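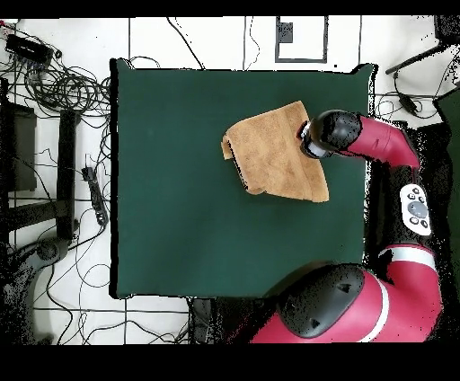
How to fold a small terry towel flat

A small towel is easy to fold badly, and then the pile on the shelf leans to one side. I use this method for the hand towels in my bathroom, I have 16 of them.

1. Put the towel on a table and open it fully. Smooth it from the middle to the corners.

2. Look for the woven band. It should run straight along the short side – if it goes diagonally, pull the corners gently. 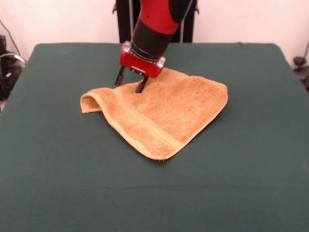
Curled left edge, with the band running diagonally.

3. If an edge rolls up, open it with your fingers and press it down.

4. Fold in half, short side to short side, then in half again.

5. Turn the folded side to the front of the shelf.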